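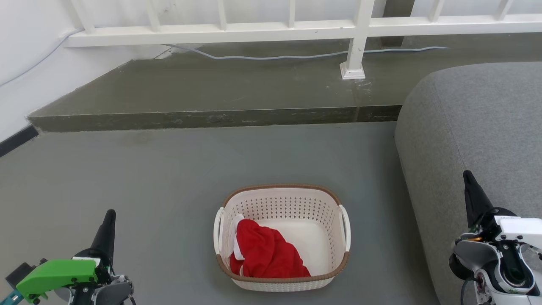 Notes for the talk on doing the wash by hand and by machine, 1936 to now
Local history evening, January 20, 2024
Speaker: Hendrik Mulder

(Wait for the door to close. Water on the left side of the lectern.)

Good evening, everybody, and thank you for coming out in this cold. I was told to expect a small group, so it does my heart good to see people still bringing chairs in from the hallway. If you can't hear me in the back, please wave, and I will try to remember that I have a microphone.

I want to talk tonight about wash day. My grandmother called it that all her life, as if it were a holiday, and when I was little I thought it was one, seeing that the whole house was turned upside down for it. She did the wash in the basement of a rented house on Plistgate, and she kept a household book the entire time she lived there. That book is where most of tonight comes from. I have it with me, and you are welcome to look at it afterward, but please with clean hands, and please don't try to flatten the spine.

(Hold up the book. Don't pass it around.)

The first entry about laundry is from the spring of 1936. She bought a bar of soap, a length of line and a box of bluing. For the younger folks, bluing was a blue powder you put in the last rinse so that the whites looked whiter. It didn't clean anything. It just fooled the eye a little, and my grandmother was very particular about it. She writes, and I'm quoting, "too much again, sheets like skim milk." I love that line. You can hear how cross she was with herself.

Talk through the order of the day here. Go slowly, people like this part.

The soaking was done the night before. In the morning the stove was lit early and the water was heated in a big copper boiler, and while it heated she sorted everything into heaps on the floor. Whites first, then the light colors, then the aprons, and the work clothes at the very end, in water that had already seen everything else. The same water, yes. (Pause, there is usually a groan.) Water had to be carried down a flight of steps, and when you have carried it yourself you don't pour it out after one batch of pillowcases.

Reds were kept apart from all of it. She had a red tablecloth, a wedding gift, that ran every single time it got wet, and it is mentioned in the book more often than some of my uncles. It turned a christening gown pink in May of one year, and she washed that gown over and over for a week. My mother remembered the gown as having always been a bit pink, and thought it was meant to be.

Then the wringer. Ask who has used one. Let them answer! Somebody always has a story about fingers, and it is worth giving up a few minutes for it.

(If the finger stories run long, skip the part about clotheslines and pulleys.)

Clotheslines. The houses on Plistgate shared a yard, and the lines were on pulleys from the back windows, so you knew all about your neighbors by noon. You knew who had new sheets and who had mended ones. There were rules as well, and I only know them from my mother, because they were never written down. Underthings went on the inside line. Shirts were hung by the tail. You didn't hang anything out while a family in the yard was in mourning, at least not on the first day. I asked her once what would happen if you did, and she looked at me as if I had asked what would happen if you ate the soap.

Now the machine. My grandmother got hers secondhand from Tuncer, the hardware store at the corner, and she paid it off a little at a time. Each payment is in the book with a small check mark next to it. I added them all up one winter evening, and the total is 80 dollars, delivery included. It was a tub with an electric motor and a wringer on top, and it walked across the floor when it was loaded unevenly. My grandfather screwed a board to the floor to stop it, and I'm told it then walked over the board.

What I find touching is that the book doesn't say she had more free time. I went looking for that. What it says is that she started washing more often. Sheets that had been changed every other week were now changed every week, the boys got a clean shirt more often, and the curtains came down twice as much as before. The standard moved. I think many of us would see ourselves in that, with our towels used once and thrown in the basket.

(Drink some water.)

A word about Omgate, the laundromat some of you will remember from the other side of the tracks. I would dearly like to know more about it. We have one receipt, number 2136, and the recollection of a lady who folded there as a teenager and said the dryers made the whole block smell of hot cotton. If you have a photo of the front window, or a token, or even a matchbook, please come and find me. I will copy it and give it right back.

Close with the reading. Page with the green slip, the entry for the day she moved out of Plistgate. Read it plainly, don't act it out.

"Packed the line and the pegs last. Left the boiler, too heavy, the new people may want it. Tablecloth washed by itself. Still runs."

Then questions – repeat each one into the microphone before answering. Coffee is in the side room, and the soap and pegs on the table there are for handling.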